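Newsletter > Equipment Notes > Pretend Play

10/29/25
By the Equipment Desk, Trelirstead Toy Library

Play sink sets: revised checkout, setup and cleaning

The play sinks went out and came back more often than any other pretend-play item in the past lending year. Total loans for the pretend-play shelf were 2,338, and the sink sets made up the largest single share. They also produced the largest share of incomplete returns. The changes below apply at the main room and at the Horcombe branch from the start of next month.

Catalog number and contents

All sink sets are now listed under 902, with a letter after the number for the individual set. The old arrangement, where the basin unit and the dishes had separate numbers, has been dropped. A set is checked out as one item and returned as one item. The contents card is taped inside the lid of the storage tub and lists the basin unit, faucet, dish rack, plates, bowls, cup, utensils and sponge. Dish colors differ from set to set, and a replacement piece may not match the one it replaced. Check pieces by type, and ignore color when filling in the card.

The faucet is the part most often reported missing. On several models it pulls out of the back rim for storage and then stays in the bottom of the bag. Please seat it in the rim before the tub is handed back. 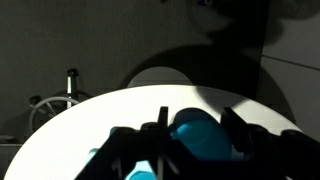

Small rounded pieces are the next most common loss. They roll, and a hard tabletop with no lip does nothing to stop them. Families with floor vents should cover them before the set is unpacked. At the branch we have started putting a low-pile mat under the play table, which slows anything that drops and keeps it within reach.

Table selection

A sink set needs a table that is stable when a child leans on one side. Pedestal tables are acceptable if the base disc sits flat on the floor. On carpet, press down on opposite sides of the top before placing the set, and shift the base if it rocks. Folding tables should have the leg locks checked by an adult.

Put the sink toward the back of the top with the basins facing the user. The clear space in front serves as the drainboard. Two children can work side by side at a two-basin model: one loads the rack and the other has the wash basin. With three or more, add a second surface for the dishes waiting their turn. A plain low bench will do.

Chairs should be kept back from the table during play. Most children under five stand at the sink, and a chair pushed in behind them gets in the way of stepping back.

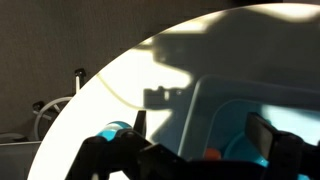 Can the play sinks be used with real water?

Only the sets with a blue dot on the tub lid. Those have been tested by us for leaks at the basin seam and can take a shallow fill, to the depth of one finger joint. Sets with no dot are for dry play. Several of them have a battery compartment under the basin, and water that gets in there cannot be drained without taking the unit apart. A set returned with a wet compartment is pulled from lending until it has been opened and dried, and in February that left us one short for five weeks.

Cleaning before return

Wipe the basin unit with a damp cloth and mild dish soap. Do not submerge it. Loose dishes, cups and utensils may be washed by hand at 40 degrees Celsius or below. No part of any set should go in a dishwasher. The rack dividers on two of the older sets have already bowed from heat, and plates no longer stand upright in them.

Sponges are treated as consumables. Leave the used one out of the tub and we will supply a new one at the next checkout.

Stand the dishes in the rack to air dry overnight, then pack them. Tubs closed on damp contents develop an odor that takes several washes to remove.
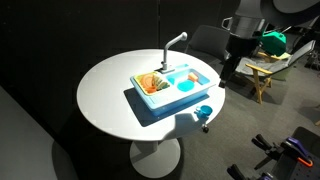 Two-basin play sink with dish rack on a round pedestal table.

Loan period and holds

The loan period for sink sets is now 4 weeks, with one renewal if there is no hold. Holds may be placed at either desk. A set requested at Horcombe and stored at the main room travels with the regular transfer and is normally ready at the following session.

The Itura playgroup has a standing booking on one set through the end of the school term. The Te Moana playgroup has asked for the same arrangement and will be offered the next set to come back complete. Other groups wanting a standing booking should apply at the desk with their session times and the size of the table they intend to use.

Replacement pieces

Report missing pieces at return. There is no charge for the first missing piece on a loan. Spare cups, bowls and plates are kept in the drawer under the returns counter, and desk staff can add one to the tub and correct the contents card on the spot. We are short of spare faucets. Donations of any detached toy faucet, whatever the model, can be left at the main room.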